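A day at the Druvitz paper mill open day

I've been buying Druvitz card blanks for years (the heavy cream ones, mostly, for weddings and new babies) and I had never once thought about where they come from. Then in July a little slip turned up in my parcel saying they were opening the mill to visitors, and I had my name down before the kettle boiled.

Ingvild Tveit drove, I did the sandwiches, and we got there early enough to have the car park practically to ourselves. Coffee first, in the old sorting room, then off we went in a group of six behind Birger Fjeld, who has a lovely booming voice, which you need in there!

The pulping end is noisy and smells a bit like wet cardboard boxes, and I'll admit I was itching to get to the colour room. It was worth the wait. They mix the dyes in big lidded tubs and test every batch on a strip of paper before it goes anywhere near the machine. I'd always grumbled that my sage green never quite matches from one pack to the next, so I asked. Birger said the water changes a touch through the year and they're forever chasing it. If you're making a big batch of cards, buy all your packs together and check the batch letter on the back flap -- I'd never even noticed there was one.

After lunch we had two workshops to choose from, embossing or marbling. Ingvild went for marbling and came out with blue elbows. I stuck with embossing, using the Roken hand press, and oh, I want one. It's small and properly heavy and it gives you such a crisp edge on the thick card. I made a fern, then another fern, then a rather wonky hare. Our tables were close together so there was plenty of chat and swapping of folders.
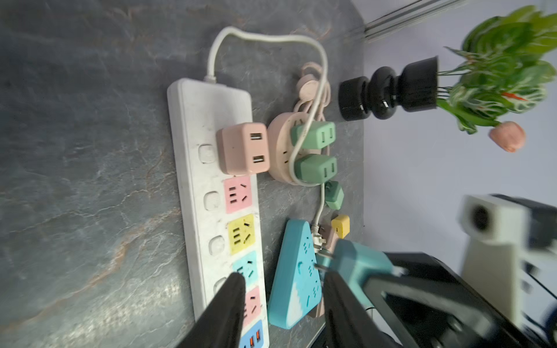

Ingvild Sandberg thought the hare would come up better if I misted the card first, just a breath of water on the back, and left it a minute before pressing. Thick card cracks along the fold lines when it's bone dry, she told me, and she's had far fewer spoiled ones this way. I tried it on a spare and she was quite right. The ears had lovely soft edges and there wasn't a split anywhere.

The shop at the end was dangerous. They sell offcuts by weight, all colours jumbled up in wooden crates, and I spent ages on my knees digging for the deep reds. I came home with five bags, a pot of Plotent glue I'd been wanting to try, and a pack of envelopes with a tiny dent in the corner, half price. The glue dries clear but do go thin with it, as my first layer puckered the vellum.

One small moan -- the signs from the main road are hopeless, and we went round the same roundabout twice. Bring a cardigan too, the storeroom is freezing.

I've started on the Christmas cards with the red offcuts already, ferns on the front and a plain cream insert. The hare is going on the one for my sister.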